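# Simulation hours should be reported by place

A delivery robot company comes to a city and asks for a sidewalk permit. The city asks how the machine was tested. The company answers with a number of hours, most of them in simulation, and the city writes the number down. I have sat through enough of these meetings to think the number is close to useless, and that the rules which ask for it should be rewritten.

I have nothing against simulation. I worked on it for years, first on warehouse carts and then on sidewalk machines. A team that doesn't run its software in a simulated city before putting it near people is careless. My complaint is with how the work gets reported and what the people on the other side of the table are led to think it means.

Take the permit guidance that three towns in my region copied from one another. It asks for "a minimum of 90 hours of testing, real or simulated, in representative pedestrian environments." The word "representative" is never defined. Proro, one of the first firms to apply under it, turned in a two-page letter with 117 hours on it. The letter was accepted. It gave no list of locations and no word on how many walkers were in them, and it left out what the machine did when it lost track of where it was. Proro followed the rule as written, so I don't blame them much. The rule let them do it.

An hour in a simulator can be nearly anything. It can be an hour on a flat, empty square at noon. It can be an hour on a narrow walk with a delivery van half up on the curb, two dogs on long leashes and a man backing out of a doorway with a hand truck. Both hours cost about the same to run. The first one teaches you very little after ten minutes. If the rule pays the same for both, teams under pressure will run the first one, often without meaning to cheat. It is the map that loads fastest and crashes least.

I would ask for four things instead.

First, a list of places. Each simulated location should be named, with a plain picture of it taken from robot height or from a standing person's height, and one paragraph on why it is there. A reviewer at a public works desk may not be able to read a log file, but she knows her own sidewalks. She can look at a picture and say that her town has nothing like it, or that it has plenty of spots like it and wants to see more.

Second, hours broken down by place, by light and by crowd. I would settle for three levels of crowd, as long as the company says what each level means. If most of the hours come from one map with few people in it, that should be easy to see on the first page.

Third, a record of stops. Every time the software stopped the machine or asked for a remote operator, the file should say where. Gekberg does this already, in a plain table, and its last filing showed 47 stops at one kind of corner. Some at the company worried the table would sink them. The town read it, asked for that corner to be left off the first route, and gave them the permit. That is how the process ought to go.

Fourth, a matching walk. For every simulated place that stands in for a real one, somebody should go to the real one and write down what is different. Street furniture moves. Surfaces get patched. A shelter gets added or a tree pit gets widened. I would ask for this every 12 months for as long as the permit runs, and I would want the notes attached even when they say nothing has changed.

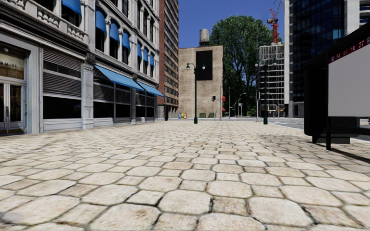
*By Sibel Bayram | 2022-08-24 | Opinion*

A place like the plaza here is a fair one to have on such a list. The paving is made of large octagonal stones with smaller square ones between them, and the joints are dark and uneven, so there is something to learn about wheels and about how a camera reads a patterned floor. Dark shop glass runs along one side, and a bus shelter throws a narrow shadow across the stones. I would accept it as one entry. Under the current guidance a firm could run all of its hours in it and still pass, and nothing in the file would tell the town that the machine had never met a crowd.

The usual objection is cost. Benkirane, which sells simulation time to smaller firms, has argued that a list like mine favors companies with large map libraries. There is something in that. A small team may have only a few good places to work in. But a short honest list is still a list, and a town can answer it with a short route. What the small firm can't do under my rules is let a big number stand in for variety it doesn't have.

The other objection is that engineers will tune their software to the places on the list. They will. They do that now with the places they don't tell us about. Reviewers can handle this by holding back one or two locations and asking for a run in them before the permit is signed. Trullach offered to do this in February without being asked, and the run took an afternoon.

I don't expect any of this to catch every fault. A machine can do well in many simulated places and still do something foolish on a real corner in the rain. The permit should still start with low speeds and a person walking along behind. But the towns are due to revise the guidance, and the draft I have seen keeps the hours line exactly as it was. It should come out, and the table of places should go in where it was.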